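About Ostel

Ostel is a packaging and storage testing laboratory in Avoddale. We measure how well containers keep their contents: how fast a seam corrodes, how much gas passes a closure, how long a dry product stays dry once it reaches a shelf. Our clients are small and medium food and drink producers, contract packers and a few makers of household storage goods.

The laboratory was set up as the test department of Marchand, a canning firm, and became a separate company when the canning lines closed. We kept the pressure benches, the seam projector and most of the paper records. The records cover 1507 separate trials and are still consulted, mainly for long-term storage data that would take years to produce again.
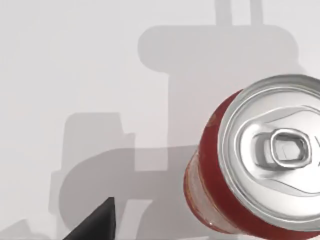 Siham Nasrallah
Technical Director

Most enquiries reach my desk first, so this page sets out what we do and how a job normally runs.

Metal containers

Seam work makes up the largest share of our time. A drinks can is closed by a double seam, in which the edge of the lid is rolled together with the flange of the body. The seam is judged on overlap, tightness and the length of the two hooks. We section the seam, polish the cut face and measure it on the projector. Where a client needs results from a whole shift, we also take external readings of seam thickness and height, and compare them with the sectioned samples.

Internal coatings are tested separately. An enamel rater fills the can with salt solution and measures the current that passes to the metal, which shows whether the lining has pinholes or scratches. High readings are followed up with a copper sulphate stain to find where the damage is. Clients sometimes ask for the stain test alone. We advise against this, as it gives position but no useful figure for extent.

Burst and buckle tests are carried out on the pressure benches. Samples are brought to room temperature overnight before testing. Results are given in kilopascals with the spread of the set, and every failed lid is kept until the report has been accepted.

Closures and dry storage

The second part of our work concerns jars, tubs, pouches and lidded boxes used for dry goods. Water vapour transmission is measured by weight gain over a drying agent. Chambers are held at fixed temperature and humidity, and each sample set includes blanks. The method is slow but stable, and the equipment is simple enough for us to repair ourselves.

For products that will be opened many times, we run a repeated opening cycle before the vapour test. The number of cycles is agreed with the client. A biscuit tub and a jar of yeast are not used in the same way, and a fixed number would tell neither maker very much.

Pranwood, our second site, holds the long-term store. It has 242 shelf positions in three climate rooms, with the readings logged every 7 minutes. Samples are booked in by position, and the booking stays open until the last withdrawal date has passed.

The domestic storage programme

Laboratory chambers hold a steady climate. Home kitchens do not, and shelf life claims based only on chamber results can be too generous. The domestic storage programme looks at what happens between the shop and the last portion: warm cupboards, steam from cooking, lids left off, packs moved from one place to another.

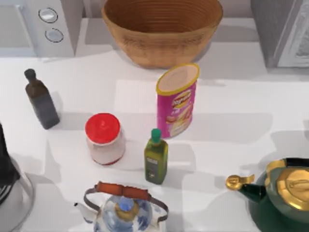

Kitchen worktop with microwave and wicker basket.

The programme is run by Ryan Bloxham, Head of Storage Trials. His group has collected 1069 household storage records so far. Each record lists the product, the container, the place it was kept, the opening dates and the condition at the end. Households fill in a plain paper form. An earlier version on a telephone screen was dropped after too many entries were left half finished.

Two findings have changed our own methods. Temperature swings near cooking appliances proved a better guide to texture loss in crackers and cereals than the average temperature of the room. Decanted goods also varied far more than goods kept in the original pack, mostly through poorly fitting lids – the container material mattered less than we had expected. The chamber cycle for dry goods was revised in February to include a daily warm period.

How a job runs

Enquiries are answered with a written test plan and a fixed price. The plan states the number of samples, the method, the conditions and what will count as a failure. Work does not begin until the plan has been signed by both sides.

Samples should be packed upright, with dividers, and marked with the production code. Dented cans are logged and set aside, and we will ask for replacements if the set falls below the number in the plan. Filled containers must be declared as such on the outer carton.

Reports contain the raw readings as well as the summary. Where a reading has been left out, the reason is given next to it. We do not issue pass certificates for use in advertising, and our name may not be printed on a pack.

Staff and training

The bench staff are all trained in house. New starters spend their first months on seam sectioning, then move to coatings or vapour work. Each method has two people signed off to run it and a third who can check the results. Repeat measurements are made by a different person from the first set.

We take students from food technology courses for placements in the storage rooms. Applications should include a short account of a practical piece of work, with the method described in enough detail for someone else to repeat it.

Visits

Both sites can be visited by appointment. The chambers at Pranwood stay closed during a run, so visitors there see the logging room and the sample preparation area only. Flat shoes are required at Avoddale, where the floor of the old canning hall still has its drainage channels.

Page last revised May 18, 2026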